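The Bridance parallel gripper was assessed by this department in June, alongside the Grondard unit it is intended to replace. Both were run from the same Menon controller, and no change was made to the arms between trials.

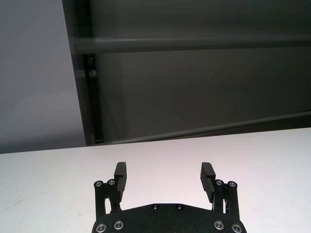
Fitting took 10 minutes per side. The mounting pattern is standard, although the manual supplied is thin on torque settings and should be revised before wider issue.

The ridged finger pads are the chief improvement. Paper cups were lifted at the lowest force setting in 70 trials, with 7 drops -- a better result than the Grondard achieved with smooth pads.

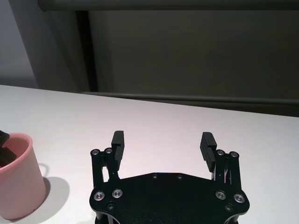

The wrist camera keeps both fingers in view, which simplified alignment considerably. Exposure had to be set by hand on a white surface.

Cable routing remains the weak point. The lead hangs in a loop below the wrist and may catch during fast turns.
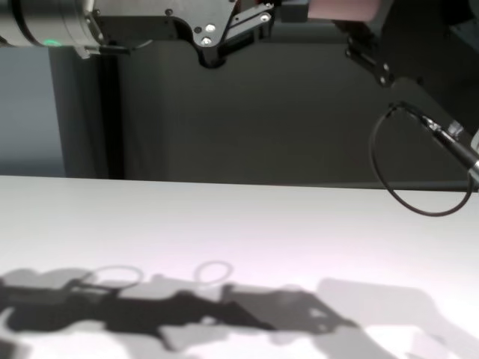

Two-arm use

With two arms working towards one cup, the controller kept good time. The maker rates the pads for 4000 cycles, a figure we have not tested. Purchase is recommended, subject to a cable clip being supplied.

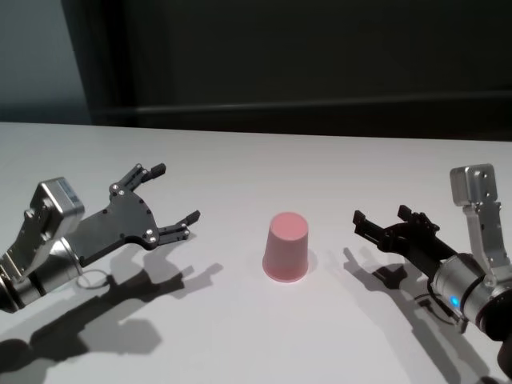 Harish Devadiga: We found the same fault with the cable at Prirkmont and moved to a shorter lead. The pads have held up well.

Related items
Menon controller: first report
Grondard gripper: notes on pad wear
Choosing a wrist camera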